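Laundry & Linens | Small Fixes
Print | E-mail a link | 5 comments

Folding T-shirts without hating them

I own too many T-shirts, most of them from the Trundaldale fun run, and for years I folded them against my chest like someone hugging a pillow. They came out shaped like Idaho.

Give yourself a big flat spot first. A bed will do, though a bed collects phones and bags and snacks the minute your back is turned, so clear off a shirt-sized patch and defend it. If you've thrown a sheet over a table, clip it at the edges - otherwise it travels with the shirt.

Lay the shirt out, pinch it near the hem and pull gently. Smooth from the middle outward. Sleeves last.

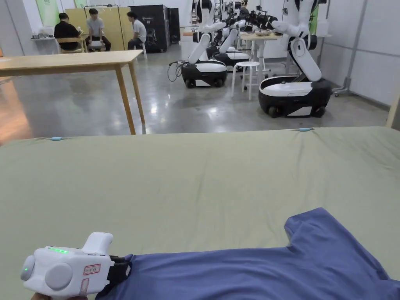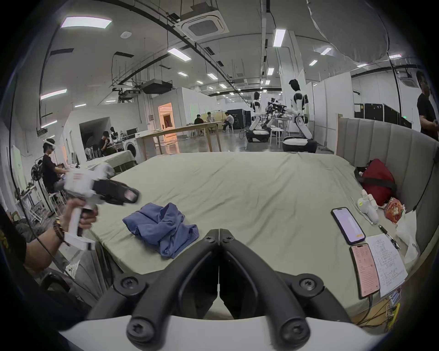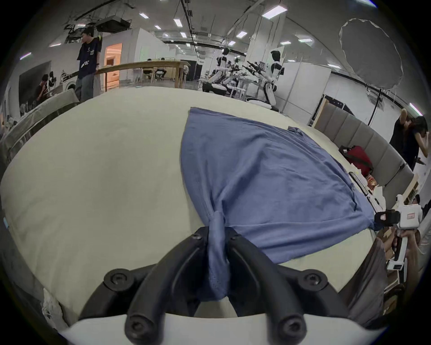
Edvin Nyberg writes that he skips the smoothing, folds in thirds the long way and stands the shirts up in the drawer like file folders, and that his wrinkles fall out by lunchtime. Mine have never fallen anywhere. I did try his drawer trick in September and it holds, provided you don't pack it so tight that pulling out one shirt brings 6 along for the ride.

Shared 1,374 times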